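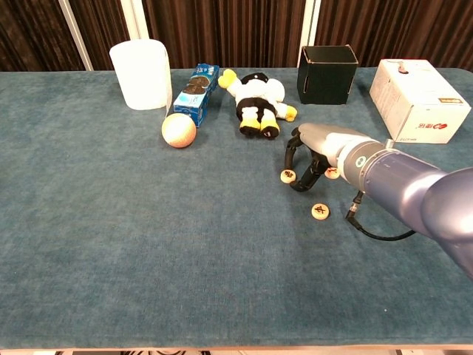 *The table with the green-blue cloth, where we lost most of a week. The flat wooden pieces are chess pieces.*

I promised in August to write also about the bad days, so this is one of them.

Our task looks simple on paper. The arm must go to a small wooden chess piece, close the fingers on it, lift it and put it in another place on the cloth. We had 100 attempts planned for one afternoon. At attempt 73 the hand went down and did not stop at the height where it should stop. It pressed the fingers into the table, quite slowly, and it continued to press. I was looking at the log on my laptop, and I noticed it only when I heard the motor change its sound.

I pushed the stop button. The arm became still, but the force stayed in it, so the fingers remained pushed against the cloth. This was the moment I did not like. With the power on I did not want to put my hand near it, and with the power off I was not sure in which direction the arm would fall. I telephoned Ynyr Pumphrey, who was in the other building, and we waited for him for almost 6 minutes. He held the upper part from behind, I released the brake, and we lifted it together.

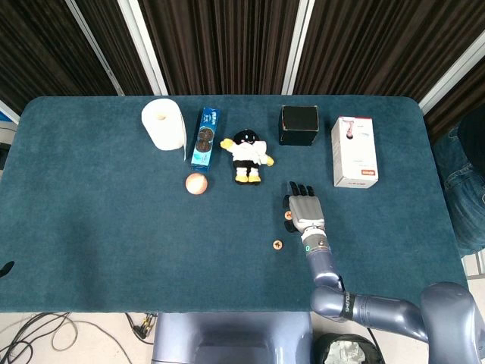 *Hand open over the cloth, fingers forward, thumb close to one of the pieces.*

The log gave error 1141, which in the Irnura manual is described only as "limit exceeded". It does not say which limit. We spent two days with the wrong idea that the cloth was guilty, because felt is soft and the height measurement on it is not so good. Ynyr had another opinion from the beginning, and I must admit that he was right. The force limit was written in the settings file for our old hand, the one from Bhuiyan. When we changed the hand, the software did not find a limit under the new name and used none. It gave no warning.

What we changed:

- The program Ustum, which starts all our runs, now refuses to start if a force limit is missing.
- The lowest permitted height is set in the arm controller too, separate from our own code.
- One person watches the hand during a run and does not look at any screen.

The last point is the cheapest one and I am a little ashamed that we did not have it before. At Wonddale, where I worked earlier, it was a rule on the wall.

One finger joint has more play than before. I have ordered the part. Until it comes we run at half speed, and I keep the stop button in my left hand.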